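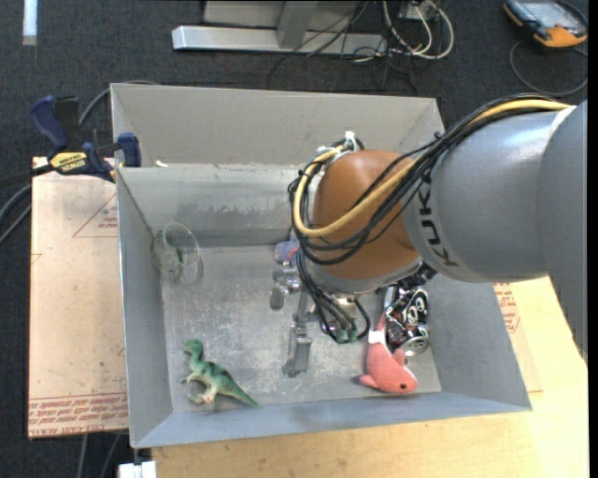

The KUKA arm over the metal bin at Oltargate. Picking from the corners and along the walls is the main subject of the new study.

Most robots that take objects out of a box have a simple opinion about walls: stay away from them. The planning software draws a safety zone along every side of the bin, and a grasp that enters this zone is thrown away before the arm has moved one millimeter. It is a sensible rule. It also means that whatever rolls into a corner can stay there until a person comes and pushes it back to the middle.

Nesma Kettani has worked on this problem for almost three years in the ground floor laboratory at Oltargate. Her group calls the method Gedeo, a name that came from a typing mistake in an early program file and then stayed. The idea is that the robot should be allowed to touch the wall, on purpose and gently, and to use it.

"A person who takes a coin from the bottom of a drawer does not avoid the side of the drawer," she says. "You press the coin against the side and it comes up. We wanted to know if a two-finger gripper can learn this by itself, from trying."

Trying is the correct word. During the main part of the study the arm made 3249 grasp attempts, and in 2556 of them the object was lifted and held long enough to count. The same arm with the usual safety zone was given the same piles, arranged again by hand from photographs, and it did clearly worse near the sides. In the open middle of the bin the two methods were nearly equal, and Kettani is careful to say this before one asks.

The objects are chosen to be difficult in different ways. A plush toy is soft and changes its form when the finger presses on it, but it forgives a bad grasp. A toy dinosaur has a tail and a head which catch on the neighbors. A crumpled beverage can is perhaps the worst, as no two cans are crumpled in the same manner, and a model that has learned a nice clean cylinder is of little help. Then come the transparent things. A depth camera often looks straight through them and reports the metal behind, so the robot plans a grasp on air.

Torben Kasten, who wrote most of the control software, shows me what happens in such a case. The hand goes down, closes, and meets nothing. In the older system this was the end of the attempt. With Gedeo the fingers open again and the lower one moves sideways, slowly, until the force sensor feels something. If this something is stiff and very long, the program decides it is the wall, and it turns around and sweeps in the other direction. If it gives way, the program decides it is an object and pushes it along until it rests against the wall. Only then do the fingers close.

"It looks stupid the first ten times," Kasten says. "After that you start to cheer for it."

The learning itself is not very exotic. A network receives the depth picture and the last half second of force readings, and it proposes one of a small set of moves: grasp, slide, press or retreat. Each attempt is judged by weight after the lift. The group began with 615 attempts in which a person steered the arm, mostly Uriel Ocampo, who was then a master's student and had patience for it. He remembers a long Sunday when the gripper cables came loose again and again and he did more soldering than teaching. Without these first examples, he says, the network presses too hard and the arm stops itself for safety every few minutes.

The equipment is modest to look at. The bin was bent from sheet metal by a workshop in the next street, and its walls lean outward so that the wrist has more space. The floor of it is already full of scratches, and Kettani likes this, for a shiny new floor gave reflections that confused the camera. Clamps are moved when the setup changes.

Not everybody is convinced. Birthe Lykkegaard, an engineer at the logistics company Plarkent, read the paper before it was published and tested the software on her own site for one month. She found the results good, but the speed troubled her. A sliding grasp takes around 30 seconds when it must search in both directions, and a person with one free hand needs perhaps two. "For a warehouse I would use it only at the end, for the last pieces," she says. "But the last pieces are what we pay people to walk over for, so I am not saying no."

Kettani agrees with most of this. The next version should decide earlier when searching is not worth the time, and Kasten wants to replace the finger pads with a softer material, which wears out faster but slips less on bent metal. They also plan to repeat the tests in a plastic bin. Plastic walls bend, and at the moment the program would take them for an object and try to push them.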